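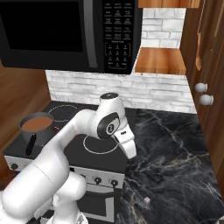 3.2 Collection of Demonstrations

All demonstrations were gathered in the Ratau kitchen, a simulated home setting built for the study of long household tasks. Operators controlled a single arm by means of a hand-held device and a desktop display. Each operator completed a practice period before any recording was kept. The full set contains 700 demonstrations, of which 300 were recorded in February and the remainder after a revision of the control software. Both parts use the same action format and may be combined without conversion.

An episode begins when the operator takes control and ends when the operator releases it. Arm positions, gripper commands and rendered views are stored together at every control step. Pauses were left in place, including those in which the arm was held still over the counter while the operator chose an approach. An early version of the processing code removed such pauses, and policies trained on its output tended to close the gripper too soon. The present release therefore keeps the original timing.

Figure 3. The arm at the stove in the Ratau kitchen.
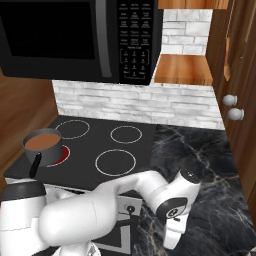

Opoku, in written comments on an earlier draft, objected that long pauses teach a policy to hesitate and that a learner with no memory of past steps cannot tell a useful wait from an idle one. The same comments recommended that pauses be marked, so that other groups could remove them if they wished. We accepted the second point. Every control step now carries a flag showing whether the operator's input was below the motion threshold, and the results in Section 5 are given with and without the flagged steps. We did not adopt a fixed limit on pause length, as no single value suited both the reaching and the grasping portions of the task.

Variation between episodes was introduced through the starting position of the arm, the placement of movable objects and the choice of viewpoint. Operators were told the goal in one short sentence and were not given a path to follow. This produced a wider range of approaches than the scripted collection in the Tarkau set, at the cost of less even episode lengths. Episodes in which the arm struck a fixed surface were kept and labeled as contact cases.

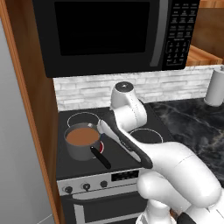
Labels were assigned in two passes. The first pass was automatic and read object states directly from the simulator. The second was carried out by annotators using the Lolton viewing tool, who marked the start and end of each reach and recorded the part of the object being approached. The second pass was needed mainly for cookware. A saucepan may be approached at its long handle or, as when the finger tips come in beside the rim of a nearly full pan, at the lip, and the simulator state alone does not separate the two intentions. Annotators also recorded whether a burner was lit under the pan, a condition that can be hard to judge from a single view when the pan covers most of the burner and leaves only a sliver of red. Where two annotators disagreed, the episode was reviewed by a third, and cases that remained open were given the label "unclear" and left out of the training split.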